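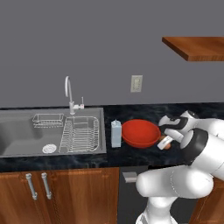 Ticket: Kitchen circuit keeps tripping the breaker
Opened by: Sumeya Chala
Opened: 6 Sep 2019
Site: Pristcombe, upstairs unit
Status: Resolved (see last entry)

Original message

Hi Fumwood support! I'm hoping somebody can talk me through this before I lose my mind. I've got one of your Dratinel breaker panels (went in back in August when we redid the electric upstairs) and the kitchen breaker keeps tripping. It doesn't trip right away. I reset it, everything runs fine, I get the coffee going, I start to believe in the world again, and then click, the whole counter is dead.

Things on that circuit as far as I can tell: the coffee maker, the toaster, the fridge, and a little under-cabinet light. The microwave has its own breaker and has never given me any trouble.

I already tried running everything except the toaster, because my brother swore up and down it was the toaster. It still tripped. He has not apologized.

Reply from support

Hi Sumeya, thanks for the details. Please unplug everything on the circuit, reset the breaker by pushing it firmly to OFF and then to ON, and leave it with nothing plugged in for an hour. Let us know if it holds. Also, does the small window on the breaker show a color after it trips? If the breaker feels hot or you notice a burning smell, leave it off and call your electrician right away.

Update from me

OK, did the empty test. It held for the full hour, and then I got distracted and it ended up being most of the afternoon, still holding. No smell, and the breaker wasn't warm. I moved the fridge to a hallway outlet with a heavy-duty cord for now so I don't lose the groceries (there's a lasagna in there I'm emotionally attached to).

The window shows yellow after a trip. I looked in the booklet and the color chart is on the page the installer spilled something on, so I can read green and I can read red and the one in the middle is a brown blob. Of course it is.

Reply from support

Yellow on that model means the breaker saw a ground fault, so it isn't tripping from too much load. Please plug things back in one at a time, with 10 minutes between each, and write down what's connected when it goes.

Update from me

Got my notebook out and everything! Coffee maker alone, fine. Coffee maker plus toaster, fine, and I made toast to be thorough. Added the under-cabinet light and it tripped in 4 minutes. Reset, tried the light all by itself, and it tripped in 3. Took the light off and put the fridge back on and it's been humming along all evening.

So it's the light?? I never even suspected it. It's a Gudeta strip, the plug-in kind, and I've had it for 2 years. It came with me from the old apartment and never did this there, but that place had a panel older than my mother, so maybe it just didn't notice.

Reply from support

That sounds right. An older standard breaker wouldn't react to a small leak to ground. Please stop using the light and don't try to repair the cord. If the breaker trips again with it removed, have an electrician check the wiring on that run.

Last update from me

The light is unplugged and in the garage, going out with the electronics recycling. When I pulled it down I found a pinched spot in the cord where it ran behind the cabinet bracket, with the outer covering split open. Yikes.

No trips since, with the fridge, coffee maker and toaster all going at breakfast. You can close this one. Could you email me a clean copy of the booklet page with the colors on it, though? I'd like to tape it inside the panel door.

Closed by support. Booklet page sent by email.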